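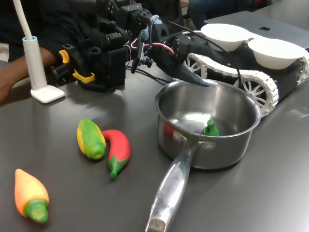
Jasero Community Kitchen: Frequently Asked Questions

What is the Jasero kitchen?
A shared kitchen that can be rented by the hour. Most of our renters are small food sellers, caterers and people who teach cooking classes. The building is at 349 Trarnetach Road, on the corner by the bus stop.

How do I book?
Call the front desk or fill out the booking form. New renters need a short walk-through with Tshepo Zwane before their first session. It takes less than an hour and there is no charge.

What does it cost?
The rate is $30 an hour, with a two-hour minimum. A full day is billed at eight hours. There is a $70 deposit, returned after your last booking if the kitchen is left clean and nothing is missing.

Can I cancel?
Yes. Cancel two days ahead and you pay nothing. After that we charge half the booking. If you don't show up, we charge all of it.

What equipment is included?
Stoves, ovens, sinks, work tables, sheet pans, pots and basic hand tools. Bring your own knives, towels and aprons. The large mixer has to be reserved separately — ask when you book.

Can I store food between sessions?
Shelf space is included for anyone who books at least twice a month. Cold storage is limited and there is a waiting list. Everything must be labeled with your name and the date. Unlabeled food is thrown out on the first of the month.

Do I need a permit?
If you are selling what you make, you probably do. Check with your local health office before you book. We can give you a letter stating that you rent here, but we can't apply for you.

Are children allowed?
Only as part of a booked class, and with an adult for every four children. Children under 12 may not use the stoves.

Where do I park?
There is a small lot behind the building. The spaces marked Gatomier belong to the business next door, and they do tow. Unloading at the side door is fine for up to 15 minutes.

Will prices change?
The hourly rate stays the same through the end of May. Any change will be posted here first.

Who do I contact with a problem?
Xolani Joubert handles billing and deposits, extension 1134. For anything broken or leaking, call the front desk right away, even if your session is almost over.

Last updated 24th April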